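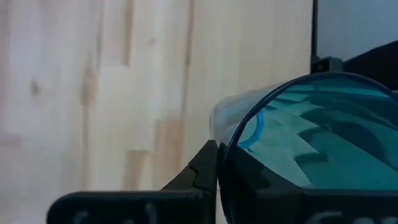
2 min read

How does a robot pick up a cup? Our club robot is called Wilik. It's an arm, really, with two black fingers on the end. No face, no legs.

You grab a cup without thinking. Wilik has to work out a lot first. Where is the cup? Which way is it facing? How hard to squeeze? Plastic cups are light and a bit bendy, so go easy!

Cups on their side are tricky. They can roll. And see-through ones are hard to spot, becuase the table shows right through them.

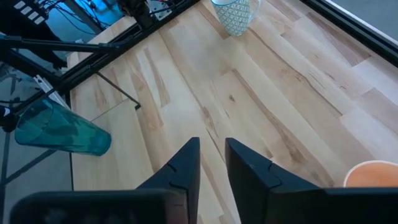 Cup on its side, mug standing up.

So how does it learn? Practice. Lots. Someone in the club steers the arm and the computer saves every move. One go is called a demo. We have 1,654 demos saved so far – almost all of them cups and mugs.

Then the computer looks for patterns. Fingers open, go down, close, lift. After that Wilik gets a turn by itself. On our last test it got 29 cups. It missed some too, thats fine, we save the misses as well.

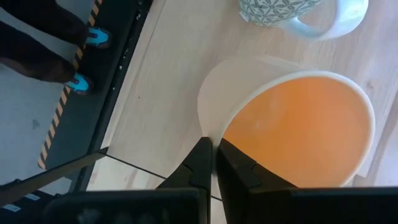 Next thing is the Skornar Cup in November. Teams get 2 tries each and points for every cup put in the right spot. Tip one over and you lose points. Slow is OK.

Want to try at home? Use just your thumb and one finger. Close one eye. Now pick up an empty plastic cup by the rim – harder than you'd think!

Tavares Robot Club, kids page
2023-08-25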